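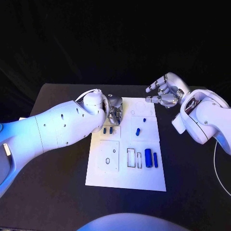

A Winter on Four Lines

The wind at Clestside comes in over the mudflats in the morning, drops away at lunch while everyone eats sandwiches in their cars, and then picks up again at three, when the light is starting to go and any sensible person would be thinking about supper. Amra Golob has been flying kites there since she was tall enough to see over the sea wall, and she told me all this before I had even shut the car door. Then she handed me a thermos, a pair of fingerless gloves and two handles with four lines coming off them, and walked backward down the beach with a kite under her arm, still talking.

I should explain that I had flown kites before, or thought I had. I'd flown the kind you buy near a boardwalk, with one string and a picture of a parrot on it, and I'd enjoyed it very much. A four-line kite is a different animal. You hold a handle in each hand, with one line running to the top of the kite and one to the bottom, and by tipping your wrists you can make it fly forward, stop dead, spin on its middle or back itself down to the sand as gently as somebody parking a nice car. That's what Amra does with it, anyway. I flew mine straight into the beach, and then I did it again, and then a spaniel got involved.

"Thumbs," Amra called. "You're pulling. Don't pull, just use your thumbs!"

I heard the word thumbs a great deal that January.

The Clestside fliers don't call themselves a club, though they have a key to the shed behind the sailing school and a tea kettle inside it, and in my part of the world that would pretty much settle the matter. They meet on Monday afternoons, an odd time that suits the shift workers and the retired and suited me as well. Despina Karagiannis drives in from Grutcombe with her kites rolled up in old curtain fabric she has sewn into sleeves, one for light wind, one for middling and one with big mesh panels for the sort of day when the gulls are walking. She taught high school geography for years, and she still can't pass a puddle without telling you which way it drains. I could have listened to her all day, and on one afternoon when there was no wind at all I very nearly did.

It was Despina who talked me through line length. Shorter lines make everything happen faster, and you have less room to get out of trouble, so beginners are better off with something long, even though long lines are a nuisance to lay out and will find every bit of seaweed on the shore. All four have to be the same length, too. She ties hers off to a stake, walks back to the other end and pulls them tight together, and if one has stretched she moves the knot on its leader until the handles sit even. I watched her spend twenty minutes on this for a difference I couldn't see. Then she let me fly the result, and the kite hung there over the water as though someone had pinned it up. I may have shouted.

Most of the group fly kites they made themselves, and a good many of those started out as a Kirkegaard, a plain, square-shouldered design that gets passed around on paper patterns, with everybody's pencil corrections on it. Danai Raptis has built more of them than anyone. She sews in her spare bedroom on a machine so heavy that she had the floor looked at first, and she gave me a whole evening there, along with a very good lentil soup. The leading edge takes her longest. If the sleeve puckers even a little, she says, the kite will lean to that side forever, and you'll spend the rest of its life correcting with one thumb. She had one hanging on the back of the door that leaned. It was her first, and it was lovely, orange and gray with a crooked seam down the middle.

In the last week of the month we all went up to the Zundedard, the winter gathering on the big sands to the north. There were 59 fliers on the list, and by noon they had lines out along the whole beach. Grímur Snorradóttir and Teodora Popescu flew as a pair, two white kites against a sky the color of dishwater, with Teodora quietly calling the turns and Grímur half a breath behind her. They brought the kites together wingtip to wingtip, let them slide apart, and set them both down on their trailing edges at the water's edge. The people next to me stopped unwrapping their chips.

I asked Teodora afterward how long that had taken to learn, and she laughed and said they still got it wrong on most days, and would I mind holding this spar while she found the tape.

My own turn came late, when the crowd had gone off to get warm. Amra walked my kite out and stood it up for me, and I tipped my thumbs back, and up it went. I stopped it halfway. I turned it over, slowly, and brought it down nose first until it was a foot above the sand, and I held it there while I counted to five. Then I pulled, of course, and it went in. Amra was already walking over to stand it up again.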